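Ticket 1721 - Dryer stops before the end of the programme
Opened by: Agata Fontana, Durthorpe laundry room
Assigned to: Percy Pacheco
Status: waiting for part

Our Fluno dryer stops after the first minutes and shows code E3. I cleaned the lint filter and emptied the water tank, but the code came back. The cotton programme and the short programme behave the same.
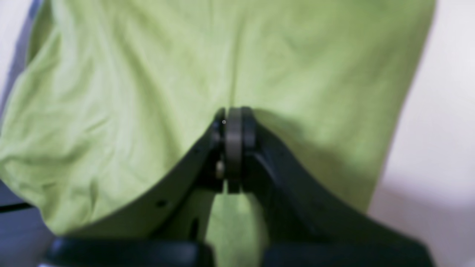
Light green fabric, with folds.

Percy, 9:40 am: Thank you, Agata. Please switch it off at the wall, wait two minutes and try again with a half load. Is the dryer on its own socket?

Agata, 11:15 am: I did it. It shares the socket with the iron, which is 2000 watts. I moved the iron to the other wall and the dryer ran longer - then E3 again.

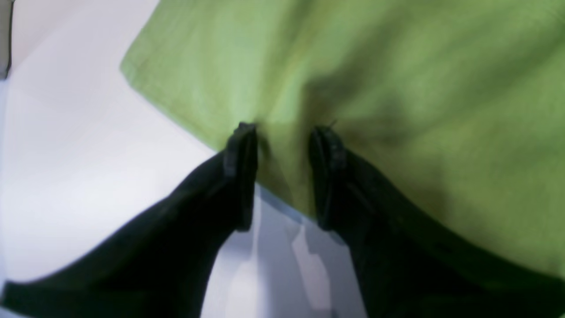
The colour of the load makes no difference, I tried with whites also. The drum turns normally and I hear no strange noise.

Percy, 2:05 pm: Then I suspect the moisture sensor. I have ordered one from Skoltgate. Please use the dryer at Villanueva until it arrives.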